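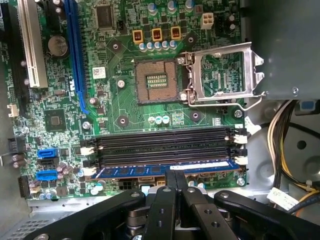
A memory module and four slots on a desktop motherboard.

Keep the Old Office Computers

By Loredana Ferri
June 22, 2021

The town of Prerkley plans to replace 64 desktop computers this August. They are in the library, the town offices and the senior center. Most of them still do the work they were bought for. I think the town should keep the ones it can, and I think most small employers in the same spot should do the same.

The case for replacing them is simple. They are slow to start, the warranty has run out, and the vendor, Ondov, offers a package price if the whole lot is swapped at once. The quote comes to $738 per machine with setup. Anyone who has waited for a tax form to load at the front counter can see why that sounds good.

But slow is a symptom, and it has a short list of usual causes. An older office computer is often short on memory or still running on a spinning hard drive. Both parts can be changed in less time than it takes to fill out the purchase request. The side panel comes off, the module goes into its slot, and the clerk has her desk back before lunch.

I did this kind of work for the school district before I retired. We had a closet of parts and a list of which rooms complained the most. The list got shorter every year we were allowed to spend a little on upgrades, and longer every year we were told to wait for the next big purchase.

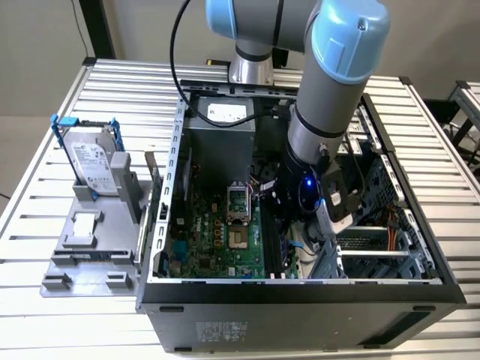

There is also the matter of where the old machines go. Last time, the town paid Cozma to haul them off, and the council was told they would be recycled. I asked what that meant and got a one-page receipt with a weight on it: 3,440 pounds. It did not say how much was reused, how much was melted down, or how much was put on a truck to somewhere else. A computer that stays on a desk for four more years does not need a receipt.

Elisa Fontana, who sits on the council and favors the purchase, has made the best argument against me. She points out that staff time costs money too, and that a town our size has one technician. If he spends the summer opening cases, he is not doing anything else. That is a fair point. I would answer that he will spend the summer unpacking boxes and moving files under the other plan. Moving files for people who keep everything on the desktop is slow work. I have done plenty of it.

Security is the other serious objection. A machine that can no longer get updates should not be handling anyone's water bill. I agree, and those should be retired. The town has not said how many fall in that group. It ought to find out before it signs, and the Plokis inventory software it already pays for can produce the list.

So my request to the council is a modest one. Put off the vote until that list is public. Replace the computers that can't be kept safe, and price out memory and drives for the rest. The Ondov offer may expire in the meantime, but there will be another one. In my years at the district there was always another one.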